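Clesmont Sets Equipment Budget for Soft-Goods Handling Cells
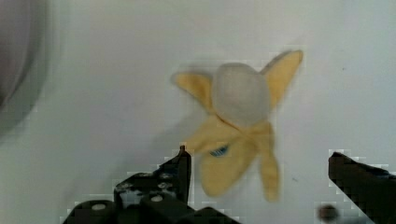 Zulkifli Tarigan

Clesmont has approved the purchase of 2 robot picking cells for its Garnaren returns center and will open bidding in May, according to a planning summary dated Aug 14, 2023.

The cells will sort plush toys and other soft goods, which are now handled by hand. Soft items are harder to budget for than boxed ones. A plush banana with a half-open peel, for instance, has four fabric flaps and a rounded middle, and the grip point changes with how it lands on the surface. The summary asks bidders to quote two-finger grippers and suction separately so the costs can be compared.

Each cell is budgeted for an arm, a gripper, a wrist camera, guarding and installation. Spare fingertips are listed as a yearly operating cost. The center takes in roughly 2,000 soft items a day, and the target rate for each cell is 250 picks an hour.

Two suppliers, Kidolora and Quispe, have asked for the bid documents. Both will be required to run an acceptance test on a set of 3,169 returned items drawn from stock, with missed picks and double picks logged separately. Final payment is held until the test is passed.

Floor space and power have already been set aside. Conveyor changes are not included in the approved amount and will be priced after a supplier is chosen.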